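Notebook > Bench 2 > Adhesives and Finishes

Wednesday, June 13, 2018
Nathalie Morin

Third go at the hide glue. The first two batches are in the bin and I would like it noted that the bin is now the best-bonded object in the shop.

Started with 500 g of granules from the new Pitero sack, soaked overnight in cold water. Ryszard says overnight is too long. Ryszard also says the old sack was better, and he said that about the sack before it. The granules swelled evenly, no dry hearts, a bit of foam on top that I skimmed off with a spoon I will not be returning to the kitchen.

Heat is where I went wrong last week. The dial on the Drurnix pot is decorative. I set it with the probe thermometer this time and parked it at 140 °F, which the dial believes is "Low-Med." Batch two was well over that for most of an afternoon and smelled like it. Batch three smells bad too, but in the correct way.

Consistency off the brush: runs in a string, then breaks to drops. Good. Added a splash of water after lunch when the string stopped breaking.

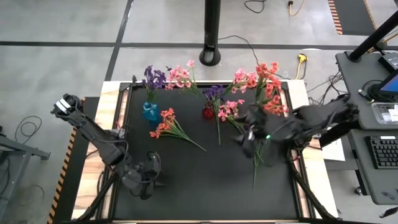
Table with the black top and the wood strips down both sides.

Test joints: rubbed joints in maple offcuts, edge to edge, no clamps. Half with the wood warmed under the lamp first, half straight off the rack. The warmed ones grabbed almost at once. The cold ones slid around like they had somewhere to be, and I expect them to fail early. All of them stay on the windowsill shelf for 168 hours before anyone breaks anything. Mackenzie, this means you. I have written DO NOT FLEX on the tape in red.

Side question from Florence – does urea really buy you open time, or does it just make the joint weaker and you slower? I've mixed a small jar to find out. Labeled, dated, in the fridge door. It's next to the mustard and looks a lot like the mustard.

To do:
– Order a pot with a real thermostat. Kaplan has one, backordered until July.
– Ask Marlene for the shear numbers from her fish glue tests. She says they're in a notebook. She has a lot of notebooks.
– Wash the good brush tonight, in hot water, before it becomes a chisel like the last one.

Filed under: Glue, Ongoing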